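Packing Mixed Light Items in a Reused Paper Bag
Project report, Packaging and Materials module
Group 7, Hositz workshop

2. Materials and set-up

The bag was a brown paper carrier of the type sold by Ghorbani for dry goods. Its sides were folded down to give a wide, shallow opening, and the rim was fixed with black tape. Three items were selected for differences in stiffness: a toy carrot (rigid), a yellow cloth (soft, holds a fold) and a crumpled ball of white paper (soft, easily crushed). The work surface was white and was kept the same for all trials.

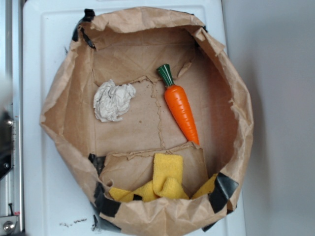 The carrot was taken as the reference item, as its shape does not change under load. Positions were noted relative to the tear in the floor of the bag. The tear was left in place so that the effect of a damaged base could be included in the results.

3. Handling of the paper ball

The paper ball was the hardest item to define. Its outline depends on how it was last held, and two measurements of its width rarely agree. It was therefore recorded by mass only. Squeezing from both sides was used for all transfers. 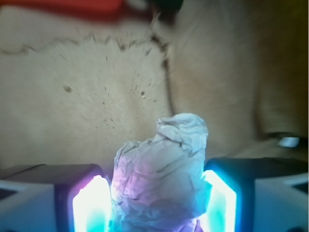
Photo: Group 7, Bokonberg project

Each ball was used for one series and then replaced. Reusing a ball across series was tried in the first week and dropped, as the paper became denser with each squeeze.

4. Layout in the bag

The cloth was placed in the lower part of the bag and the two smaller items above it. This layout was kept for the main series. The Prornport layout, with the cloth spread flat under everything, was considered but not tested.

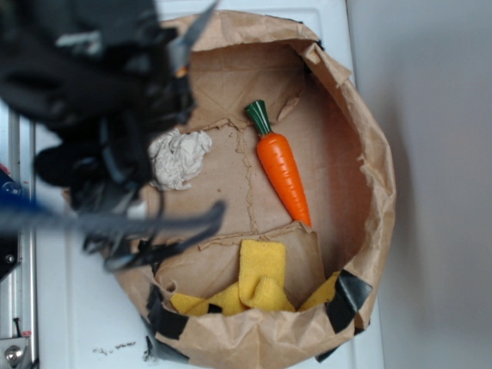 Fig. 3. Carrot, paper ball and yellow cloth in the folded-down bag.

The loose flap near the tear is a weak point of the layout. For the next series the floor should be lined with card cut to size, and the tape at the rim checked before each trial.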